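October 7, 2022

# Project report: collecting examples for the Stornis arm

Sigita Uibo and Rasa Krūmiņa

Our project asks how many demonstrations a small learning system needs before it can handle desk items with cables attached. Most of the practice sets we found use blocks and cups. We wanted plugs, adapters and flat panels on an ordinary wooden surface.

## How we recorded

One of us guides the arm through the task and the other keeps the log. A wrist camera records the whole run, and we save the arm positions next to the video. Each run gets a start mark, an end mark and a one-word result. We kept the grip pads with the raised bumps for all sessions, so the files can be compared.

The wrist view turns a lot during a run. Straight lines on the table end up on a diagonal, and fast moves blur. At first we threw blurred runs away. Rasa pointed out that the system will see the same blur when it runs by itself, so we now keep them and tag them.
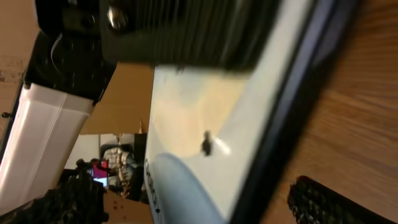 *Figure 1. Wrist view with the light panel between the two finger pads.*

## What we have so far

We saved 56 runs. Of these, 30 are adapter runs and 26 are panel runs. The adapter runs took longer to record - the cable pulls on the grip and the person guiding has to slow down. Sigita did most of these. We agreed to let the cables lie however they fell between runs and to write down only which strip was in use.
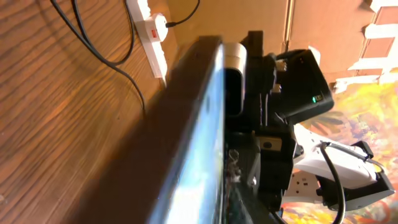
Labeling was done in Tamiru, which lets two people mark the same run without seeing each other's work. We disagreed mostly on the end mark. Sigita ended a run when the fingers opened, and Rasa ended it when the arm had backed away. We settled on the second rule and redid the early labels.

## Problems

- Glare on glossy surfaces changes as the wrist turns.
- 2 log sheets had the wrong run numbers and had to be matched by hand.
- Our table is small, so the starting positions are too much alike.

## Next steps

In November we will train the first model and record more panel runs from new starting positions.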